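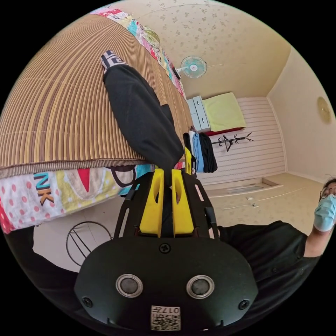

# How a Hand Tool Teaches a Robot to Fold

Picking up a pair of pants is easy for you. For a robot it is hard. Cloth bends and slides, and it never lands the same way twice.

Ursina Pfister is building a folding robot called Jellow at the shared workshop in Larkville. Before Jellow can fold, it needs to learn from people.

## The gripper

A gripper is a robot's hand. This one is black with two yellow fingers, and a person holds it. The fingers pinch the cloth, in this case a long black piece of clothing stretched over a bed.

## Learning by copying

Each time a person moves cloth with the gripper, the move is saved. One saved move is called a demonstration. Ursina's group has 1,702 of them. A computer looks for what the good ones have in common. It used 1,277 for learning and kept the rest for testing.

## Try it yourself

You need 4 craft sticks, tape and an old sock.

1. Tape the sticks together in pairs to make two strong fingers.
2. Hold one finger in each hand.
3. Pinch the sock at one end and lift it.
4. Lay it down flat, then fold it in half.

Where did you have to pinch to keep it from slipping? Jellow has to work that out too.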